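An Afternoon at the Morier Open Lab
Sep 19, 2023

I had been meaning to visit Morier ever since they moved into the old Urkberg building, and I'm so glad I finally made the drive. The parking lot was nearly full when I pulled in, and there was coffee and a very good plum cake by the front desk (I went back for a second slice, I admit it).

Our guide was Abelardo Montoya, a patient man who let us ask anything we liked. He took us straight upstairs to the simulation room, where most of the examples for their learning system are gathered. Everything in there happens on screens. A person steers a simulated gripper through a small household job, the computer keeps a record of every motion, and then the whole thing starts over with the furniture turned a little differently. They call the program Trokar, and on the day I came it held 1028 saved runs, 201 of them added that same month.

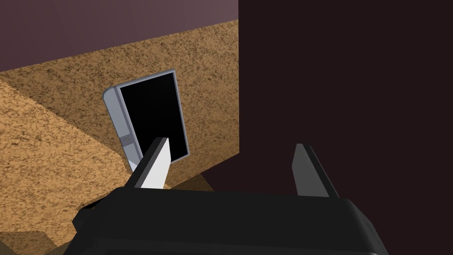

What surprised me was how much talk goes into deciding which runs to keep. Abelardo told us they used to throw out anything clumsy, but now they hang on to some of the slow, wandering tries as well - a system that only ever sees perfect reaches doesn't learn much about getting itself out of trouble. They would like another 600 runs by December, and he sounded fairly cheerful about it.

Then came the part I'd been hoping for, a turn at the controls! I got 2 tries. My first was dreadful, all overshooting and backing up, and the second was better, though I still drifted to the left the whole way in. The woman after me did beautifully and said she'd never touched such a thing before.

We finished downstairs with Puma, their older teaching setup, which visitors can try without signing up. Wear comfortable shoes, as the stairs are steep, and get there early if you want cake.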